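Clearing Out a Cubby Bookcase with One Basket
Wednesday, July 24, 2019

If you have one of those tall white bookcases with the open cubbies, you already know how it goes. You put it up in the bedroom with lovely plans for it, and a few months later there's a piece of fruit sitting by the books and a sock behind the fruit. I've emptied and refilled mine more times than I care to admit, and this is the way I've settled on.

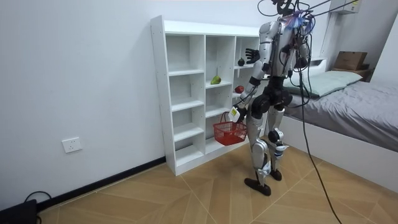 What you'll need

A shopping basket, the plastic kind with a handle. Mine is a Tasine and it has lived through two apartments. Mesh sides are nice because you can see what you've collected without digging. You'll also want a damp cloth, a dry cloth, and a free half hour, though my last round took 17 minutes with the radio on.

Step 1. Start with an empty basket

I know, I know - but I used to begin with a basket that still had last week's batteries and hair ties rolling around in it, and I'd finish with more mess than I had at the start. Tip it out first and put those things away.

Step 2. Work down one column at a time

Pick a column, begin at the top cubby, and go straight down to the floor before you move over to the next one. Crumbs and dust fall as you go, so the lower shelves get their turn last. Keep the basket in one hand and reach in with the other. If yours gets heavy, set it on the floor and nudge it along with your foot, which is what I do by the second column anyway.

Step 3. Take the food out first

Fruit, granola bars, that mug with the tea bag in it. Pick up soft fruit from underneath with your whole hand so you don't bruise it, and lay it on top of everything else in the basket. Then walk it all to the kitchen before you carry on.

Step 4. Wipe and let it dry

Damp cloth, then dry cloth, back corners included. If your side panels have those little pre-drilled holes, go over them with a dry toothbrush - dust just loves them.

Step 5. Put back less than you took out

Leave a few cubbies empty on purpose. It feels wasteful at first, I promise it does, but the next thing you bring home will have somewhere to go. I keep the heavy books at the bottom and anything I reach for daily at elbow height.

One more thing while you're down there: check that the bookcase is standing firmly and fastened to the wall. Mine had worked a screw loose by last December, and it only took a minute to tighten.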